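Suture practice bench – questions we keep getting
Updated 8th October

Short answers, typed between sessions. If yours isn't on the list, email the skills desk.

Do I need to book?
Yes. Bookings open in August for the whole training year and the early slots go first. Walk-ins only if there's a bench free, and after lunch there mostly isn't.

How long is a session?
100 minutes. Includes set-up and clean-up, so don't plan on sewing right to the end.

What do I bring?
Closed shoes, hair tied back, your logbook. Glasses if you need them for close work – people forget. Gowns and gloves are here.

Is thread supplied?
Yep. Pack of 8 per person, Stukberg or Heinonen depending on what came in. They handle much the same at this level. Extra packs at the front desk, sign the sheet.

Can I use my own needles?
No. Curved needles come out of the tray and go back in the sharps tub, and the tub gets checked before anyone leaves.

Where do I hold the needle?
Past the halfway point, toward the thread end. Too near the tip and you've got nothing left to push through with. Too near the thread and it'll bend or roll on you. Point up and clear of the surface until you're lined up, then come in square. 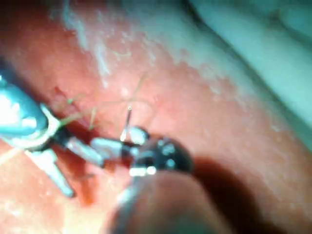 And don't let go with one side until the other has a proper hold. Most dropped needles happen at the handover. If it does drop, stop, look, pick it up by the body of the curve. Never drag it by the thread.

My thread keeps looping over everything. Help?
Too much of it. Trim before you start. Pull each stitch through till you've a short tail, then park the long end off to one side, away from where the next bite's going. Loops lying across the line will get caught under a throw sooner or later and then you're unpicking.

How far apart should stitches be?
Same distance between as you take from the edge. Start at one end of the cut and work along, that's what we mark in the basic module. Halving (middle first, then the middles of the halves) is fine for longer lines, ask first.

How tight?
Edges touching, no more. If the surface puckers or goes pale it's too tight, cut it out and go again. Everyone overtightens in thier first few goes.

Do I cut the ends right down?
Leave short ends on the knot. Cut flush and it can slip. Too long and they fan out and get in the way of the next one.
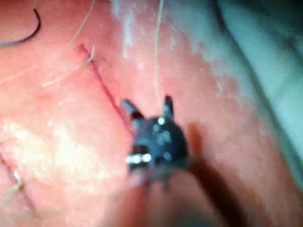 Open the jaws before you get to the thread, not on top of it. Take it near the end you want to move, close, lift away from the surface. Grabbing halfway along gives you a fold and the fold won't go through the loop nicely.

Which throws for the knot?
Double, single, single. Alternate direction each time. If it's sliding you've gone the same way twice.

Can I practise at home?
Please do. The Trulteck take-home pad is at the desk, $400 deposit for the full kit, back when you return it complete. Pads dry out if you leave the lid off.

Do I get a certificate?
After the sign-off session, yes. Comes by email. Attendance alone doesn't count.

How many spots are there?
1,344 across the year, all levels. Sounds like heaps, isn't. Cancel if your not coming so it goes to the waitlist.

Who runs the sign-off?
Sedov, the outside assessors. Their dates are on the booking page and we can't move them – sorry.

Parking?
Behind the building, metered. Bring coins or the app, the card reader's been dodgy.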